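How to fold clothes on a table (and which advice to ignore)

Tandano Home Notes
Laundry and linen
Updated February 16, 2022
126 comments

I have read a great many folding guides and I distrust most of them. They start with a perfectly square T-shirt that has never been worn, they finish with a drawer that holds nine things, and somewhere in the middle they tell you that your life will feel lighter. Mine didn't. What I did get, after a fair amount of trial, was a way of folding that stays folded and doesn't take up the evening. It needs a table and your hands.

What you need

A flat surface at hip height or a little above. A kitchen table will do, and so will a desk. Ours is 741 mm high, which suits me and is a bit low for anyone taller. The bed is the usual recommendation and I think it's a bad one. A mattress gives under your hands, so you can't press a crease into anything, and by the tenth shirt your back will be complaining.

Clothes that are properly dry. Feel the waistbands and the underarm seams before you start, as they hold damp longest. A slightly damp shirt folds beautifully and smells of pond by the weekend.

A damp cloth to wipe the table. Do this first and let it dry.

You don't need a folding board. I bought the Kurosis one, the hinged plastic sort, and used it faithfully for a month. It makes very even rectangles. It also makes them in one size only, it slides about on a smooth table, and I was no quicker with it than without. If you run a shop, perhaps. It now lives under the sink with a tray of seed potatoes on it.

Sort first, but only a little

Some guides want you to sort by person, by type, by colour and by season. By the time you've done that you have covered every surface in the room. I make two heaps: things with sleeves, and everything else. Sleeves take more room on the table and more attention, so do them first while you still have some patience left.

Socks go in a basket on their own. I have no method for socks that I would be prepared to defend in public.

The basic fold for a T-shirt

1. Lay the shirt face down with the neck pointing away from you. Take hold of both shoulders and give it one short shake before it touches the table.

2. Smooth it from the middle outwards with flat hands. Don't pull at the hem. Pulling stretches one side and the fold will go crooked halfway down, and you'll blame the shirt.

3. Bring the right side in to the middle, sleeve and all. The fold should run from halfway along the shoulder straight down to the hem. Turn the sleeve back so that it lies along the fold and doesn't stick out over the other side.

4. Do the same from the left. You should have a long strip with the neck at the top. If the strip is wider at one end, open that side and do it again. It's much easier to correct now than later.

5. Fold the hem up to just below the collar, then fold in half once more. Press down with the flat of your hand and count to two.

6. Turn it over.

That last fold can be in half or in thirds, depending on your drawer. Thirds will stand up on end, at least in a heavy cotton. In a thin one they slump, whatever the videos show. I suspect a good deal of careful propping goes on before those are filmed.

Long sleeves

The usual instruction is to fold each sleeve back and forth like a concertina. This makes a thick lump on each side and a hollow in the middle, so the pile rocks. I prefer to lay the whole sleeve straight down the back of the shirt in one length, then fold the body over it, then put the second sleeve down on top. The cuffs end up near the hem. If they go past it, turn them up.

Shirts with collars and buttons want fastening at the top button and one in the middle. Fastening all of them is a waste of time.

Towels

Thirds lengthways, then in half, then in half again. Put the rounded edge to the front of the shelf. There's a hotel version with a pocket in it to hold a flannel, and if you have guests who would be impressed by that then you know different people from me.

Bath sheets are too big for most tables. Fold them in half in the air with your arms out, then lay them down.

Fitted sheets

I am sorry to say that the method everybody passes around does work, though it took me more goes than I'd like to admit. Put your hands inside two corners along the short side, right sides facing in. Bring your hands together and flip one corner over the other. Do the same with the remaining two. Then lay the sheet on the table with the elastic facing up, fold the untidy edges in until you have something like a rectangle, and carry on as if it were a towel.

It will never look like a flat sheet. Anyone who shows you one that does has ironed it. Put it inside its matching pillowcase and close the cupboard.

Getting the crease to hold

The step that makes the most difference is the one most guides skip. After each fold, run the side of your hand along the new edge once, firmly, from the closed end to the open end. Cotton and linen will take it. Polyester will pretend to and then spring open, and for those I roll instead. Fleece doesn't crease at all and should go at the bottom of the pile, where the weight of everything else keeps it in order.

I tried the Trusness linen spray on the strength of a comment left under an earlier version of this page. The fabric smelled pleasantly of something green. The creases were the same as the ones I'd made without it, as far as I could tell with the two piles side by side. Water in a plant mister is cheaper if you want to use anything, though then you have to wait for it to dry, and we're back to pond.

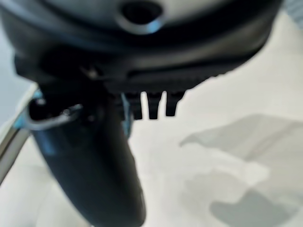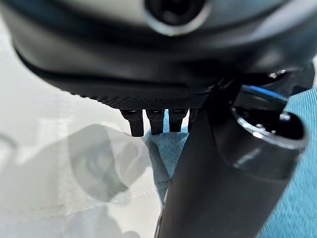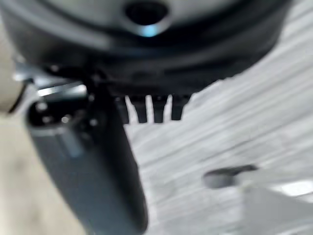
What you fold on matters more than what you fold with. Bare varnished wood is slippery and thin fabrics creep across it while you're smoothing them. A cloth underneath stops that, but it rucks up, and then the ruck prints itself into whatever you've laid on top. I've ended up favouring a plain, pale surface, wiped clean. Dark crumbs and stray threads show on it straight away, and so does the edge of nearly anything you put down. Light blue fabric, like the patch in the second picture, is a fair test: in a dull corner a pale cloth on a pale table loses its outline, and you can be a good way out with your fold before you notice. Bring a lamp to one side so that the edge throws a bit of shadow. White on white is worse, and I leave white things until the morning.

If the table has a seam or a leaf in it, keep the clothes to one side of the join. If it wobbles, fold a bit of card under the short leg. I resisted doing this for years out of some sort of pride.

Putting it away

Upright in the drawer or flat in a pile? I've done both for long enough to be tired of the argument. Upright lets you see everything, and it collapses as soon as the drawer is less than three-quarters full. Flat piles survive being half empty, but you only ever wear the top two shirts. My compromise is upright for T-shirts and flat for jumpers. Measure the inside of the drawer before you settle on a fold. Mine is 16 cm deep, and a T-shirt folded in thirds clears it easily. One folded in half catches on the frame above.

Dividers are useful if you make them from a shoe box. The ones sold for the purpose are nearly always too short for a deep drawer and too wide for a shallow one.

Don't pack things tight. If you have to push the pile down with one hand to shut the drawer, you have too many clothes for that drawer, and no fold will get you out of it.

Things that go wrong

The pile leans. You've put all the thick edges on the same side. Turn every other item round.

The front creases across the chest. You folded face up, or you folded in half when the shirt wanted thirds. Try shifting the last fold down by a hand's width.

The neck stretches. Usually this comes from the hanger or the washing line and has nothing to do with folding, but it gets blamed here. Stop picking shirts up by the collar all the same.

Children's clothes won't fold small enough to stack. No, they won't. Use a box.

It takes too long. It does at first. Give it two or three washes before you decide. If it's still slow after that, drop the smoothing on anything worn under something else. Vests don't care, and pyjamas are going to be slept in.

From the comments

Several readers asked about the two-second T-shirt fold, the one where you pinch in two places and cross your arms. I can do it. It takes two seconds once the shirt is lying perfectly flat, and getting it perfectly flat takes as long as it always did. The result is also looser than the ordinary fold, so it comes undone when you lift it from the drawer. Good for parties.

A reader who signs as Khoo says a heavy book left on the pile overnight sets the creases for good. I've tried it with an atlas and it did flatten the linen napkins very nicely. The T-shirts looked the same in the morning as the ones from the pile next to them. I'll try it again in August when the air is drier and add a note under this section if I change my mind.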